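Sanness Institute, Workplace Design
Unit 6: Standing Work and Posture of the Trunk and Neck
Revised 8 January 2021

6.1 Scope

Unit 5 dealt with seated work. The present unit covers tasks done on the feet at a fixed surface. Lifting from floor level is left to Unit 7.

6.2 Working height

The reference for a standing task is elbow height, measured with the upper arm hanging freely and the forearm horizontal. Measure in the footwear worn on the job. Note that working height is the height of the hands and seldom equals the height of the table. Where the object handled is tall, the surface must be lowered by a matching amount.

Precision work: hands slightly above elbow height, forearms supported.
Light assembly: hands at or just below elbow height.
Heavy work with downward force: hands well below elbow height. 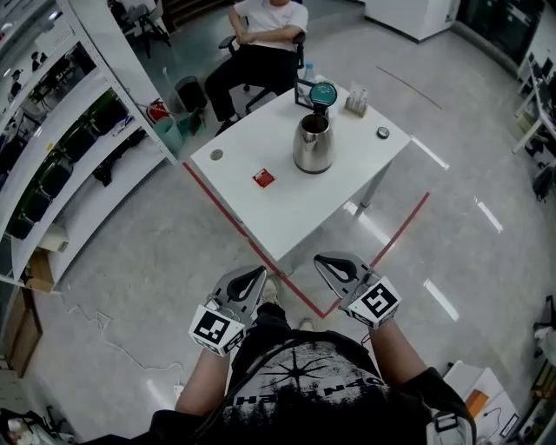
A fixed surface suits only part of any working population. If it can't be adjusted, set it for the taller workers and give shorter workers a stable platform. The reverse arrangement forces taller workers to stoop, and there is no simple correction for it.

6.3 Reach

Two zones are marked on the plan of a work surface. The primary zone is swept by the forearm with the elbow kept near the body. The secondary zone is swept by the extended arm. Items used in every cycle belong in the primary zone. Toe space under the surface lets the worker stand closer and shortens every reach.

6.4 Forward bending

Load on the lower back rises with the angle of the trunk because the weight of the head, arms and upper body acts further from the hips. The muscles of the back must balance this moment for as long as the posture is held. Static holding also restricts blood flow, so fatigue sets in at modest loads.
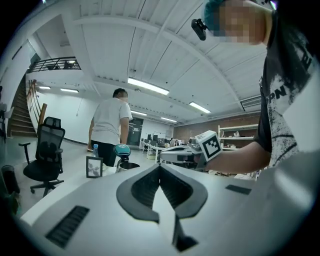

Visual demand is the second cause of stooping and is often missed in surveys. A worker who can't resolve a detail moves the eyes closer to it, whatever the height of the surface. When recording a posture such as that of the person on the right, who is leaning over toward the centre, enter trunk and neck separately on the Joubert sheet. Where the view doesn't show one of them, leave the column blank. Check lighting before altering any furniture. The Uvau case began with 300 lux at the surface and a complaint of neck pain.

6.5 Exercise

Observe one standing task for 16 minutes. Record posture every 2 minutes on the Joubert sheet. Attach a plan of the surface with both reach zones marked. Students at the Mivow campus should use the metric version of the sheet.

Reading for Unit 7: course reader, section on manual handling.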